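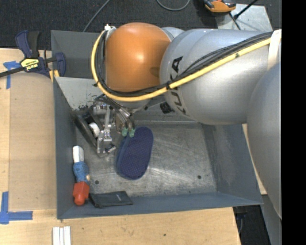

The Other Slipper

Friday, 4 in the afternoon, and Marisol Nakamura still had one slipper.

One. Left foot. Navy, little dots all over the top, the kind of thing you buy at a bus station because your feet hurt. Her mother had bought them in Drurton the winter they moved and worn them every day since, and now her mother was in a bed in Nustmont asking for her slippers. Plural.

Marisol had done the closet. Done under the sofa. Under the bed, where there was a suitcase and a great deal of dust and a Christmas card from someone called Kong, no first name, no message, just Kong. She put the card in her pocket. Why? No time to think about why.

The bus was at 4:40.

Back to the kitchen. Bread box — no. Oven, because her mother had once put the mail in the oven. No. A roasting tin and a smell of old onions.

"What about the bin," her brother said on the phone. He was at work, she could hear work behind him, beeping and something heavy being set down.

"What bin."

"The gray one. Metal. She keeps it out back for the things she's going to fix."

"She doesn't fix things."

"No. But she's going to."

She hung up on him, not meaning to, her thumb was on the wrong place. Out the back door, coat half on. The step was icy and she went down it sideways, holding the rail and swearing at the rail.

There was the bin. She'd walked past it for years. Lid stuck. She got it up with the handle of the snow shovel and it shrieked and next door's dog went off like an alarm.

An umbrella. A lamp with no plug. 2 of the good spoons, God, they had blamed her cousin for those spoons, they had not invited her cousin to anything for a whole summer. A jar of screws. She put it all out on the snow, piece by piece, the spoons in her pocket with Kong.

And then the floor of the thing, all scraped, and the slipper lying on it a little crooked, as if somebody had just stepped out of it and gone in to bed.

She had to lean so far in that the rim got her under the ribs. Two fingers. Couldn't. Two fingers again and she had the edge of it, the lighter blue part, and she came up slowly, slowly, not breathing, like it might hear her.

Nothing wrong with it. She turned it over right there in the yard. What was there to fix? A thread, maybe. One thread at the heel, sticking out teh length of an eyelash.

Her phone again. "Did you find it?"

"I found it."

"Was it in the bin?"

"Do you remember anyone called Kong?"

A long quiet, the beeping going on and on behind him.

"Bring the card," he said.

She hadn't said anything about a card. She stood there. Then the bus, she could hear it grinding up the hill, and she ran, both slippers under one arm, spoons going like bells in her coat, the back door wide open behind her.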